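Vukley open day, who else went?
Forum: Home Automation and Robots > Meetups and Visits

stukfan_dana
Posted Sunday, 7:42 pm
So I finally made it to the Vukley open day and I'm still buzzing. I figured it would be a row of arms behind glass and a guy with a slideshow. Nope! They had a whole kitchen going, and people standing in it with grippers in their hands, working through counter chores while the recordings piled up on a screen in the next room. The line was out the door by 10 but it moved.

Dolores Kasprzak ran the kitchen part. She said they want 2000 recordings of counter cleanup before they even start training for it, and they had 400 when the doors opened. She let us ask anything, including the dumb stuff (me, mostly).
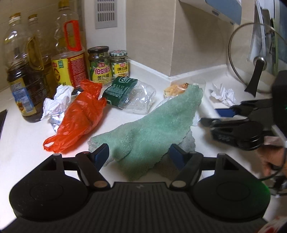

Towel, oil bottles, soybean paste, and two grippers, one up front and one on the right.

What got me was how much it looked like my own counter after dinner. Crumpled towel, plastic bag, a pot lid leaning on the backsplash. I could have watched for hours but my kid wanted the snack table.

pelletgrill60
Posted Sunday, 8:15 pm
I was there in the afternoon. Fun, sure, but I came away a little let down. The flyer said robots and the kitchen was people holding grippers. I drove 60 miles for that.

stukfan_dana
Posted Sunday, 8:31 pm
Did you miss the arm in the back hall? It was doing towels on a table, on its own. Slow as anything, but it was going.

pelletgrill60
Posted Sunday, 8:40 pm
Saw it. It picked up the same towel four times while I stood there and put it down crooked every time. My dishwasher is a better robot.

Llanos_tinkers
Posted Sunday, 9:04 pm
Cloth is brutal though. A jar is a jar. You grab it today and it's the same shape tomorrow. A towel lands different every time you let go of it, and the one in Dana's picture has another cloth bunched up under it, so good luck finding the edge. I've been fighting this with a cheap arm in my garage since March and I can't get it to pull one sock off a pile.

Also I like that they leave the junk out. Clear plastic packaging is murder on my depth camera and there's a piece of it sitting right there by the orange bag.

qtrturn
Posted Sunday, 9:22 pm
Gonna disagree with the praise for the mess. If you want a machine that cleans counters, teach it on a simple one first, then add stuff. Throwing bottles and bags and wrappers at it from day one sounds like a great way to burn through recordings and learn nothing. Stuketti did their drawer demo with plain blocks for a year and that thing is solid.

Llanos_tinkers
Posted Sunday, 9:35 pm
Solid with blocks. I went to that demo. Somebody handed it a spatula and it quit.

qtrturn
Posted Sunday, 9:38 pm
OK, I'll give you the spatula.

marisol_b
Posted Sunday, 9:51 pm
Question for anybody who tried the grippers, how heavy are they? My mom has arthritis and wants to come to the next one, and I don't want her standing there with her hands hurting.

stukfan_dana
Posted Sunday, 10:07 pm
I got maybe two minutes with one and my wrist noticed — not awful, but I wouldn't want a full shift of it. The squeeze was easy. The hard part for me was judging where the blue pads were, I kept closing too early and pinching air. Jairo Londoño was helping at that table and he was super patient with everybody. There were stools, so your mom could sit and watch for sure.

marisol_b
Posted Sunday, 10:12 pm
Perfect, thank you!

pelletgrill60
Posted Sunday, 10:20 pm
To be fair the hands-on table was the best part. I'd go again for that if they fix the parking. They had 300 people signed up and a lot the size of my driveway.

qtrturn
Posted Sunday, 10:26 pm
Anyone know if Trendidia is doing theirs this spring? I missed the last one and their site still has the old page up.

Llanos_tinkers
Posted Sunday, 10:44 pm
I emailed them last week and haven't heard back. I'll post in here if they answer.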